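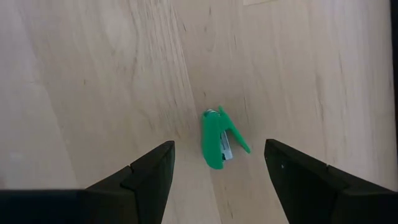

Ticket subject: Quotation for second two-arm table rejected at budget check
Submitted by: Equipment Planning Office, Calloway
Supplier: Skustia
Category: Purchasing / Capital and consumables
Priority: Normal
Status: Resolved, with one item carried forward

Summary of the problem

The Equipment Planning Office entered the Skustia quotation for a second two-arm table into the Vereria purchasing system on Monday, March 12, 2018. The request was rejected at the budget check with the message "Line category does not match fund." The office corrected the category on the two lines that appeared to be at fault and submitted the request again. It was rejected a second time with the same message. No purchase order has been issued, and the supplier has been told to hold the quotation open.

The request covers a pair of arms, their grippers, a table frame from Riketti, spare fingers, a bin and tray set, and a service plan. The arms and the frame are capital items under the Calloway purchasing rules. The fingers, bins and trays are consumables. The service plan is neither, and must be charged to the operating fund.

Steps already taken

The fund number was checked against the approval letter and is correct.

The category on the arm and frame lines was changed from "Laboratory equipment, general" to "Automation, capital."

The request was submitted under a second user account to rule out a permissions fault. The result was the same.

The quotation was compared with the one used for the first table. The earlier quotation listed spare fingers as a separate line at $348 per set. The new quotation does not show them separately. They have been folded into a line called "Gripper package," and the office was unable to tell from the document how many sets are included or at what price.

Update from the Planning Office

It is believed that the rejection comes from the "Gripper package" line. Vereria permits a line to belong to one category only, and this line appears to hold both capital goods (the grippers) and consumables (the fingers). The office would be grateful if Skustia would issue a revised quotation with the following changes.

The grippers should be listed with the arms to which they belong.

The spare fingers should be listed as sets, with a part number and a price per set.

The service plan should be moved to a separate quotation. It will be paid from a different fund, and a shared document has caused delays in the past.

Freight should be stated for each shipment. The frame will come from Riketti under separate cover, and the current quotation gives a single freight figure at the foot of the page.

The office also wishes to raise the matter of quantities. The first table was purchased with a single spare set of fingers, on the assumption that the work would consist mainly of boxed parts. The work at present is with ordinary small items, among them a stapler, a sponge and rolls of tape, together with the bins and trays that share the tabletop with them. The teaching staff have asked that spare fingers be kept on the shelf for each arm, and that the finger style be the same on both tables so that the stock can be shared. This is a reasonable request and the office supports it, but it cannot be costed from the quotation as it stands.
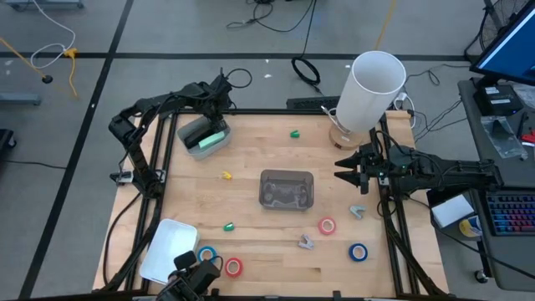

Elsie Waaka
Equipment Planning Coordinator, Calloway

Further to the update above, I have now spoken with the Vereria help line. They confirm that a mixed line will be rejected each time it is submitted, whatever category is chosen, and that there is no override at our level. The error message refers to the whole request and does not identify the line. I have asked that this be improved and was given a reference for the suggestion, which is filed with this ticket.

I have also reviewed the floor plan with the laboratory supervisor, as the second table will share the room with the first. Several points have a bearing on the budget and were not in the original request.

Cable management. The present arrangement has cables running across the carpet beyond the far side of the table. With one table this has been accepted. With two tables and a walking route between them, floor covers or an overhead run will be required. I have asked Facilities for a price for each. This cost should be charged to the project and not to the general building fund, and I would ask that it be added to the request as its own line.

Desk space. The first table has a desk beside it for the monitor and keyboard. The second table will need the same. A desk is available from surplus at no charge, but the monitor is not, and a monitor was left off the original list. It has been added.

Frame. The Riketti frame should match the first table in length and width, so that mounting positions for the arms can be copied from one table to the other. The arms on the first table are mounted on opposite long sides. The quotation describes the new frame as "standard, black," with no dimensions. I would ask for a drawing before we commit. If the standard frame has changed since our first purchase, we would prefer to pay for the older size.

Tabletop. The Riketti catalog offers several tabletops for the frame. The staff have asked for light wood again, as on the first table. Please confirm whether this carries an additional charge.

Electrical supply. The building electrician has reviewed the circuit that serves this side of the room and is satisfied that it will carry the second table. No cost is expected.

With regard to timing, Skustia has quoted a lead time of 98 days for the arms. The frame is expected much sooner. Our fund must be committed before the end of the fiscal year, but the goods themselves may arrive afterward, provided that the purchase order is dated within the year. If the revised quotation is received promptly, delivery in July remains possible. I would not wish to promise this to the teaching staff until the order has been acknowledged in writing.

On the service plan, we have been offered a term of 12 months, renewable. The first table is already covered by a plan with a different renewal date. I would like the two plans to end on the same day, so that they can be budgeted as one amount in future years. If this requires a part-year charge for the first table, please quote for it. The first table is now in use for over 40 hours in a normal week, and we need to know whether that level of use affects the price or the terms of the plan. The wording in the current plan speaks of "typical classroom use" and does not say what is meant by it.

I recognize that this is a longer list than the one we began with. I would prefer to settle these matters before the order is placed than to raise change orders afterward, as each change order must go back through the budget check.

Please reply through this ticket and not by separate e-mail, so that the record is complete for audit. 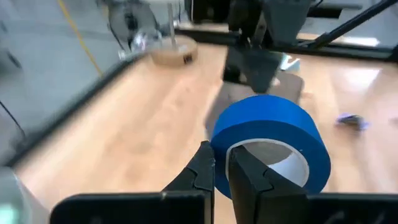 Skustia Service Desk: Thank you for the detailed notes. We have reissued the quotation in two parts. The first contains the arms, with each gripper listed under its arm, and the spare fingers shown as sets under their own part number. The price per set has not changed from your earlier order. The second contains the service plan only. The old "Gripper package" line has been withdrawn and should be deleted from your request before you enter the new lines, or the system may keep its category.

On fingers, we would advise ordering spares for both tables at the same time. The style you have now is still made, and sets ordered together will ship together under one freight charge. Fingers ordered later will be charged freight again.

On the frame, Riketti has been asked to send a drawing directly to your office. We do not hold their dimensions and cannot confirm whether the standard size has changed. The question about the tabletop has been passed to them as well.

On the service plan, a common end date can be arranged. The part-year charge for your first table is shown on the second quotation. The price does not depend on hours of use, but fingers and cables are treated as wear items and are not covered. We will ask for the phrase "typical classroom use" to be removed from your copy.

Follow-up entry, Planning Office

The revised quotations were received and entered. The "Gripper package" line was deleted first, as advised. The capital request passed the budget check and has been forwarded for signature. The consumables request, with spare fingers for both tables, passed on the same day. The service plan has been entered against the operating fund and is waiting for the fund holder.

The Riketti drawing has been received. The length and width match the first table, and the light wood top is available at no additional charge. The rail used for mounting is of the same type.

Facilities has returned a price for floor covers. The price for the overhead run is still outstanding, as a ceiling inspection is required before it can be given. The project line has been set at the floor cover price for the time being - it may be amended once if the overhead run is chosen.

Ticket resolved with respect to the budget check. Item carried forward: overhead cable run, price to be supplied by Facilities. Owner: E. Waaka.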